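Where the Bottle Opener Lives: Sorting Small Stuff Into a Divided Box
November 11, 2018

My junk drawer held 116 items when I finally tipped it out in October. Three of them were useful. The bottle opener was one, and it had been missing since the last time Kevin Costello came over and we opened everything with a spoon.

You need a divided plastic box with a lid, a clear table and one evening of low expectations.

Step 1. Clear the table. All of it, including the mail.

Step 2. Put the box at the back and bring things to it one at a time. Start with the item you lose most. 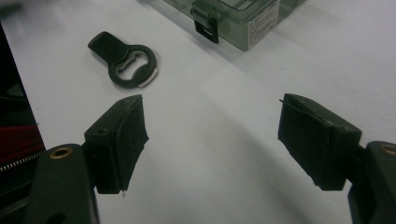

Bottle opener out, storage box waiting behind it.

Step 3. Match the item to the space. Anything long goes in the big compartment, even if it rattles. The small cells are for screws, fuses and the mystery key you will never throw away. Don't fold, wedge or persuade.

Step 4. Close the lid before you call it done. If it bulges, you've cheated.

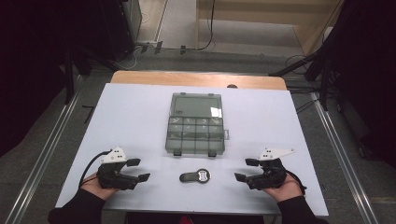 Step 5. Pick a home for the box and tell the household. Mine goes on the shelf by the fridge - an opener stored in the garage is a decoration.

Birutė Ozoliņš wrote in to ask about labels. I use a strip of masking tape and a pencil. She uses a label maker, and I'm told her drawers are beautiful.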